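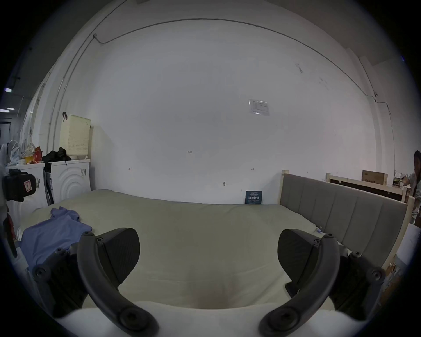

Grultix is a method for teaching cloth handling to a robot from hand-held gripper recordings, plus a second view from a camera worn on the head. I have been using it since April, mostly for folding and flattening clothes. The wrist view is the part I like best. Both fingers stay in sight all the way to their black textured pads, and when they are open you get a clear look at the sheet between them. A light blue garment lying off to the side still shows up well enough to plan a reach toward it.

The download comes with 3212 recorded episodes, training code and a trained policy. Milagros Figueroa set it up on our machine and had the policy running the same afternoon. The install notes are short and correct, except that they skip the step where you match the clocks of the two cameras. If you miss it, the head view lags the wrist view and the training still runs without a warning. We lost an evening to that.

The main idea is simple. The model first predicts where the edge of the cloth will be after the next move, then picks the move. Older methods we tried went straight from picture to motion, and they had trouble once the cloth was bunched up.
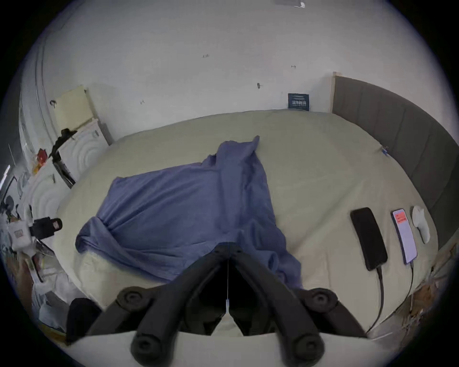

With a bunched blanket the edge prediction is often wrong on the first try, but it gets corrected after one or two small pulls. I ran 60 trials with a heap as the starting state. The policy found a usable corner in most of them. It did worse with thick fabric, where a fold and a hem look much the same to it, and it would sometimes pinch both layers and carry on.

The head view matters more than I expected. I retrained without it and the arm kept losing its place whenever the cloth covered most of the wrist view. The paper says the same thing in one line and gives no numbers, so I would have liked a proper table there.

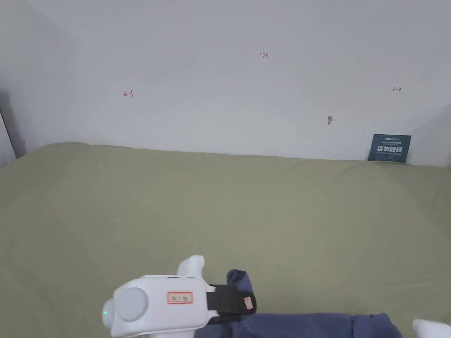 *Head view: white gripper, navy fabric, and "1.23" in red on the wall.*

Plain backgrounds help. Ivana Durán ran the policy in her own room against a striped curtain and it began reaching for the stripes. Adding 5 short recordings from that room fixed most of it. You can do this from the command line, but the option is called "refresh" and the help text doesn't say what it refreshes.

Recording your own data is slow at first. Your hand wants to move faster than the robot can follow, and the checker throws out anything too quick.

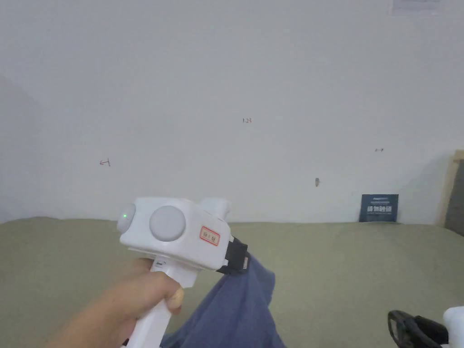

After a couple of sessions I was keeping nearly everything I recorded. The checker also has a setting for pauses, which I turned down, as it was rejecting episodes where I had stopped to look for a corner.

Training takes one night on 2 graphics cards. I tried it on one card and it ran out of memory until I cut the batch size, and the result was slightly worse on sleeves.

I would recommend Grultix for shirts, towels and thin blankets. For heavy bedding I would wait for the next release. Fitted sheets are listed as supported and I could not get a single good fold out of one.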